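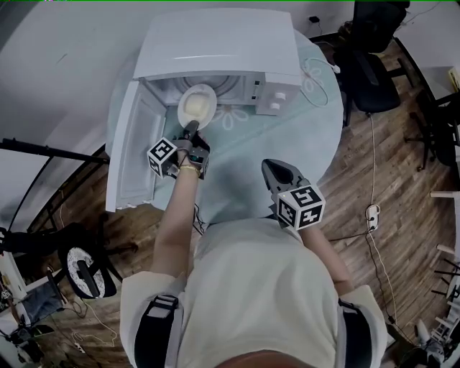
Girard Hand-Held Gripper Pair
Product code 1222 - supplied by Haltier

The Girard pair is a set of two hand-held grippers for recording everyday tasks by hand. The operator holds one in each hand and does the job as a robot would have to do it, with two jaws and no fingers. The recordings are then used to train robot arms to do the same work.

What comes with it
Two grippers, left and right
Two printed marker cubes, fitted
Shoulder harness, adjustable
Wrist strap
Cable set and carry case
Printed setup guide

Weight in the carry case is 46 ounces. The jaws can be changed without tools. Replacement jaws are sold in pairs under the same product code, with the letter J added.

Seen at the open day
We showed the Girard pair at our December open day. Unnur Brøndum from our applications team ran the kitchen task, which uses a plate of food, a countertop microwave with dial controls and a small round table. Visitors could stand close by and ask questions between runs.

The task covers the plate, the open oven and the turntable. Most of the questions were about the plate. A flat rim gives the jaws little to hold, and a soft piece of food in the middle moves if the plate tips. Unnur's advice was to slow down near the door opening and to keep the second gripper clear until it is needed.

Bjarke Fogh from Plastero asked whether the marker cubes have to stay in view the whole time. Short gaps are fine. Long ones should be recorded again, and the Traltus software marks them in the file list - you do not have to look for them yourself.

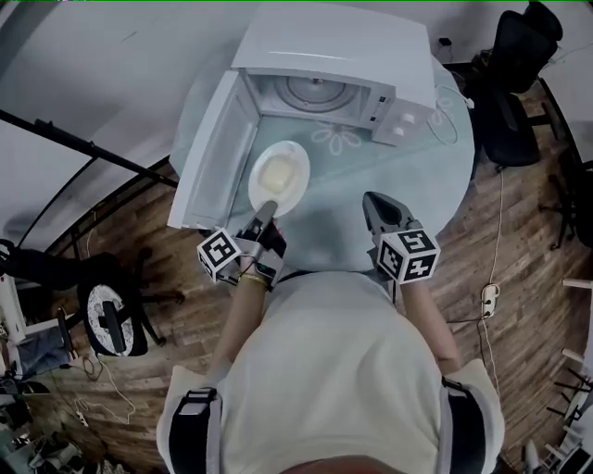 Software
Traltus runs on an ordinary desktop computer and is included for one user. It lines up the recordings from both hands, trims the start and end, and exports the result. Extra users can be added at any time. A single session can hold up to 300 recordings.

Space and power
A small table and enough floor to walk around it will do. Keep cables away from where the operator stands. One power strip is enough for the standard set.

Book a visit
Demonstrations are held at our workshop for groups of up to six, and last 90 minutes. Bring an object from your own work if you can carry it in. Write to Soledad Arancibia in the sales office with the name of your company and the task you have in mind. Rental sets are also available, at 186 dollars a day, with the first day's rent taken off the price if you buy.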